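Project Report: Evaluating the Calby Simulation Kit for a First Manipulation Course

Our assignment was to review a commercial product as if we had paid for it. We chose Calby, a robot simulation kit sold by Wustus, mostly on the strength of its free student license. The license lasts until the end of April, and so did our enthusiasm for the installer.

Calby comes with one simulated arm, a table and a library of small objects. The manual runs to 246 pages, 9 of which cover installation. We would have traded the chapter on the company's vision for a tenth.

For our task we picked the joystick from the object library. The arm had to reach it from a fixed start pose, close the gripper on the stick and lift. A cube would have been easier, and we said so to each other often.

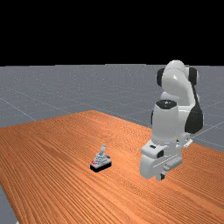
Figure 1. Simulated arm and joystick object on the table, Calby viewer.

We ran 1,583 attempts overnight on a lab desktop at Cimbridge. The lift succeeded in 459 of them, or 29 percent. Most failures came from the fingers closing beside the stick, with great confidence, on air. A smaller group knocked the joystick over, which the scoring script at first recorded as a lift. We fixed the script and lost our best results.

What we liked: the physics stayed stable, resets were quick, and the wood grain on the table is lovelier than any table we own. What we did not like: the error messages. "Plan invalid" covers everything from an unreachable target to a typo in the config file.

We also tried Ayaaba, the add-on grasp planner, but the trial version expired while we were reading its terms. It gets no score from us.

We would recommend Calby to a class with a patient lab assistant and a cube. Our config files and the corrected scoring script are in the appendix folder.

Cimbridge Student Robotics Projects | Contact | Copyright, the authors | Back to top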